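Hatitz House — Shared Kitchen and Hall Floor Check
Walk-through with comments, July

Score: 98 out of a possible 100. Last time we got 62, so please enjoy that number for a minute before you read the rest. I did!

How to use this sheet: start at the street door and go clockwise. Mark OK, FIX or LOOK AGAIN. Fill in the comment even when it's OK, as the comments are what the next person reads.

1. Entrance and hall

Door opens all the way without catching — OK
Swings freely now. The new hinge screws are holding beautifully.

Door mat flat, no curled corners — OK
Replaced with the heavier Kesteo mat. I kicked at all four corners on purpose and it stayed put.

Shoes off the walking path — OK
Every pair was on the rack. Every pair! The boots on the bottom shelf stick out a bit, so turn them sideways if you're the one who wears them.

Hall light works from both switches — OK
Bright and quick to come on. Spare bulbs are in the tall cupboard, second shelf.

2. Kitchen, counter height

Kettle cord kept back from the edge — OK
The cord clip from Jellow is doing a great job. It's a tiny thing and I love it.

Outlets clean, no scorch marks, no wobble — OK
Checked all of them with nothing plugged in. The one beside the toaster used to be a little loose in the wall and it's now snug.

Knives in the block or the drawer tray — OK
One paring knife was in the drying rack pointing up. I put it away during the check, so I'm letting it pass, but points down in the rack please.

Stove knobs turn and click off — OK
Back left is stiff. Still clicks. Wipe under the knob next time you clean and see if that helps.

Fire blanket within reach, nothing hung over it — OK
Somebody moved the apron hook over by the window and it's a huge improvement. You can get to the blanket in one step now.

Extinguisher gauge in the green — OK
Tag is current. Bracket is tight.

3. Kitchen, high shelves

Heavy items below shoulder height — OK
The big stockpot and the Ghasemi mixer have both come down to the bottom cabinet. Thank you, thank you.

Step stool feet have their rubber caps — OK
All there. Give the stool a push before you climb on it, every time.

Nothing stacked loose on top of the cabinets — OK
Clear from one end to the other. You can see the paint up there, and the paint could use a wash — a job for a rainy afternoon.

4. Floors

Tiles sound, no cracks or lifted edges — OK
Walked the main path in socks to feel for edges and found none. The grout line by the back door is a bit low but nothing you would trip on.

Spills wiped, mop and bucket put away — OK
Bucket was upside down on its hook, just as it should be.

Containers and tubs stored upright, off the floor — FIX (minus 1)
Open tubs on their sides roll the second a foot touches them, and they're easy to miss when you're carrying a tray. Stand them up, put them on the shelf, done. It takes 5 seconds.

Plastic bags picked up — FIX (minus 1)
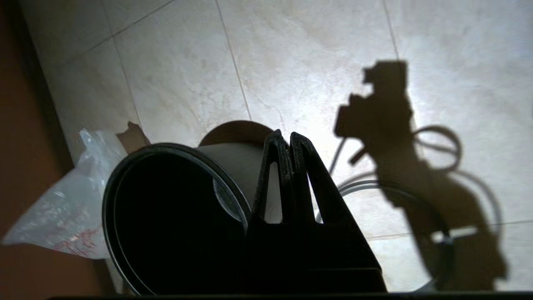
Clear plastic is the one I care about most on this floor. On a pale tile with all that marbling it nearly disappears, and it slides like a banana peel when you step on it. Fold it into the bag holder if it's clean, or put it in the trash if it isn't. Same goes for the thin produce bags that drift under the table.

Those 2 points are the only ones we lost in the entire walk-through, and both can be won back without buying a thing.

5. Trash and recycling

Lids close fully — OK
The recycling lid needs a firm press at the back.

Broken glass wrapped and marked — OK
None this time. Newspaper and tape are in the drawer under the microwave.

Bins clear of the back door — OK
There's a strip of tape on the floor that shows where they go, and they were right on it. I was delighted.

6. Before you sign off

Back door unlocks from the inside without a key — OK
Smoke alarm test button pressed, alarm heard in the hall — OK
First aid box opened and looked through — LOOK AGAIN
Plenty of gauze, low on the wide bandages. No points off, but please add a box to the shopping list.

Next check is at 5 in the afternoon, after the floors have been swept. Bring the clipboard back to its nail by the pantry, and if the pen has run dry, there are more in the jar.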